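The open day at Nornby started at 3, and Rosângela Godoy was there early because the bus from Firklow gave her no choice. Man-sik Kong signed her in.

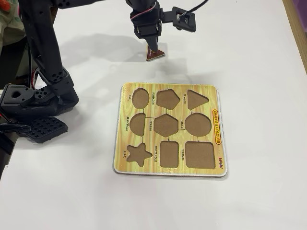
Rosângela had worked 19 years at the Plosach cannery, sorting lids by colour. She stood close to the table. The arm had the triangle in its grip, and the board still had all its spaces empty.

"My grandson does this," she said.

"How fast?"

"He throws them."

Man-sik laughed and wrote something down.

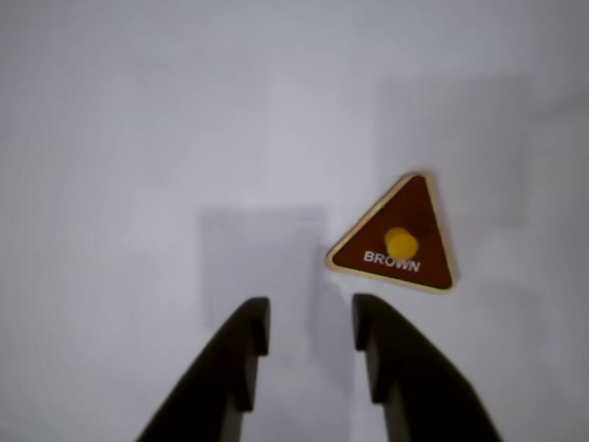

The brown triangle, Nornby open day, September

She asked what it was printed with. Brown, he told her. She said she could read, she meant what ink.

He didn't know. He went to find out.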